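Bread, a basket, and a tablecloth I finally ironed (sort of)

Monday, January 16, 2023

So I've been on a bread kick since October and I'm not sorry. My jeans might be. It started with one sad loaf that came out like a doorstop, and now I own 2 dough scrapers and have opinions about egg wash. My neighbors in Tredville have been very patient about being handed warm things wrapped in foil.

Anyway, this weekend was all about shaping. Plain round loaves are fine, but I get such a kick out of a braid! You roll out the strands, pinch them together at one end, and go over, under, over, until you run out of dough or lose your place (I lose my place every time, usually when the phone rings). Tuck the ends, taper them a little, brush the whole thing with egg. Then go away and leave it alone, and that part is torture.

Knots are easier. Roll a rope, tie it, poke the end through. They come out lumpy and all a bit different and I love them more for it. My recipe is from a little spiral-bound church cookbook from 1922 that I paid too much for at a sale over in Falero. It says to bake "until done" in "a good oven," so thanks for that. I did 47 minutes total for the braid last time and checked it way too often.

What I really wanted to talk about, though, is the table. I used to slap everything on a cutting board and call it dinner, and then I got the gray linen cloth out and wow, bread looks so good on it. All that shiny orange crust against something soft and plain. A reddish-brown wicker basket for the rolls, the loaf straight on the cloth, done. 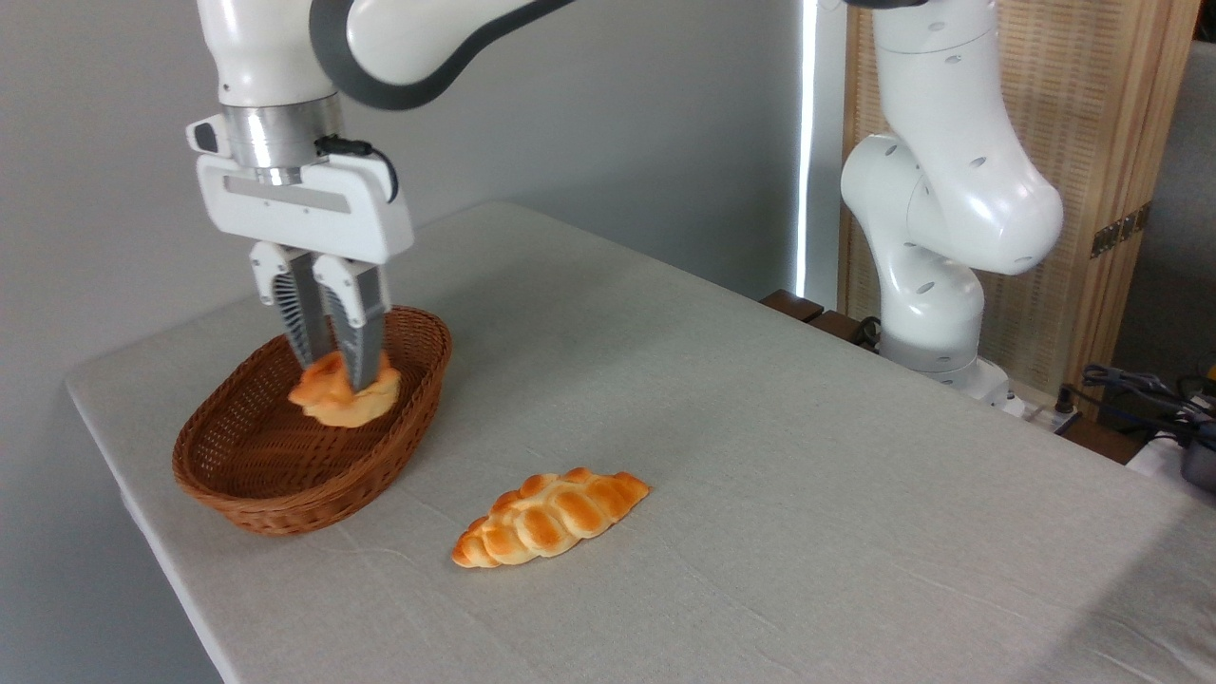 Knotted roll at the basket, braided loaf on the linen.

Yes, there are creases. I ironed that thing for ages and linen just does what it wants. I've stopped fighting it.

A few people asked about baskets after my last post. Go for an oval one if you can find it, with a rim you can grab. Line it with a napkin if the rolls are buttery, or you'll be picking crumbs out of the weave until spring (ask me how I know). Mine get a good shake over the back steps and the birds take it from there.

Next up I want to try a braid with orange zest and maybe some raisins, if I can keep my hands off the raisins first. If you've got a good recipe, leave it in the comments!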